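August 15, 2025
Workshop notebook, Ilura bench

Came in meaning to spend half an hour on the old tower and have now been at it most of the day, which those of you who know me will find easy to believe. I want to get this down while I still remember it, so bear with me.

The machine is one of the Baudry towers, inventory number 373, and I do have a soft spot for them. They are roomy, the side comes away without a fight, and you can get at the memory slots without taking half the thing apart. The cables are another matter! I spent a good while just looking at where the yellow bundle goes before I touched anything near the socket. The socket itself is empty with its lever in place, and the pins are the one thing on the whole board I'm truly nervous about. Please keep sleeves, screwdrivers and coffee away from it. 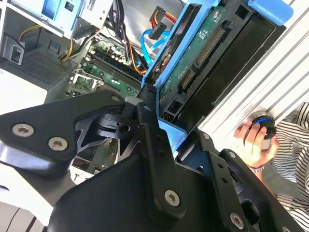 Aurélien asked me last week whether we should label every lead before moving it. Yes, please, even the ones that seem obvious. In December we lost a whole afternoon to a fan connector on number 216, and I would like to never do that again. Masking tape is fine — the good roll lives in the drawer with the hex keys.

Now, trays. We have a cream one and a gray one in use, and I've come around to liking both. The processor sits down in its square recess, so it doesn't wander off across the bench. I used to set them on a folded cloth and worry. The slatted aluminum top is lovely and flat for big things but I wouldn't trust a small screw on it for a minute, as the grooves swallow everything.
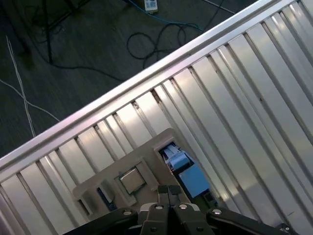
Joelle would like the leads on the floor coiled up, and she's right. I'll bring the hook-and-loop ties from home.

Capucine and I talked over the gray tray at lunch. She likes that the processor and the memory module have their own places on it, with the drive in its blue end caps on the same tray, so a set of parts can stay together. My only request is a strip of tape with the tower number on it.

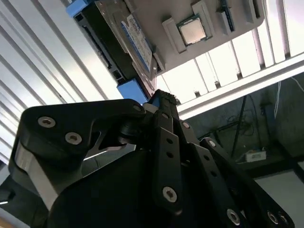 Still to do: order thermal paste from Lindutix (the small tubes, the big one dries out on us), ask Sylvain whether he still has the spare side panel for 419, and look over the socket pins again under the good lamp before anything goes in. I'm leaving the tape and a marker beside the trays tonight.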